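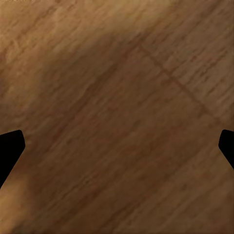 Skument Wrist Camera Kit for Two-Finger Grippers
Fingertip set, bracket and cable included
Last revised 8/3/20

Overview | Mounting | Setup | Care | Spare parts | Ordering

Overview
The Skument kit puts a small color camera in the palm of a parallel gripper, looking straight out between the fingers. It fits the Lanz two-finger gripper, standard and long stroke, and comes with black fingertips that have beveled tips. With the gripper open, both tips stay in view at the left and right of the picture, and the space between them is left clear for the work surface or the part.
A model of the kit is supplied for the Trirkodum simulator, so a cell can be laid out and the camera view checked on screen before anything is bolted down.

What is in the box
Camera module with fixed lens
Palm bracket and four screws
Left and right fingertips
Cable, straight plug at the camera end, angled plug at the arm end
Alignment card
Simulator model (download, code printed inside the lid)

Mounting
1. Move the arm to its service position and switch off power to the gripper.
2. Remove the old fingertips. Wipe the finger faces with a dry cloth.
3. Fit the bracket to the palm and start all four screws by hand before tightening any of them.
4. Slide in the camera module until the latch clicks. The arrow on the housing points to the cable side.
5. Fit the new fingertips. Left and right are marked on the back and are not interchangeable.
6. Route the cable through the wrist clip. Leave enough slack for a full turn of the last joint – a tight cable will pull the plug out over time.
7. Restore power and run one open and close cycle at low speed with hands clear.

Camera setup
Open the gripper all the way and bring it down over a bare tabletop with the palm parallel to the surface. A working height of 100 mm from lens to table is a good start. The lens is fixed and is set for close work, from 60 mm to 400 mm. Outside that range, fine detail goes soft.

Look at the two fingertips on screen. They should show as dark shapes facing each other at close to the same height. A small difference in how far each one reaches in is normal and is taken out by the offset routine. If one tip is missing altogether, the module is not fully latched.

The hand and arm will put a soft shadow on the table under the palm. On wood and other brown surfaces this can be deep enough to hide grain and small dark parts. Lock the exposure with the gripper at working height, with the shadow in view. Locking it higher up gives a middle that is too dark once the arm comes down. The same applies in the simulator if shadows are turned on.

Joints between boards or panels can be picked up as part edges. Draw a mask over any seam that crosses the pick area, or raise the edge threshold by 5 and try again.

Care
Blow dust off the lens before each shift. Do not wipe a dusty lens.
Check the bracket screws once a week.
Inspect the fingertip bevels for chips and replace as a pair.
Repeat the offset routine after any fingertip change or after a collision.

Spare parts
Fingertip pair, black
Palm bracket with screws
Camera cable
Lens window

Ordering
Kits and spares ship from our Pedport warehouse. Please give the gripper model and stroke when ordering – the brackets look alike but the hole spacing is different. Kits bought before April use the older cable with two straight plugs, and the angled cable fits those modules too.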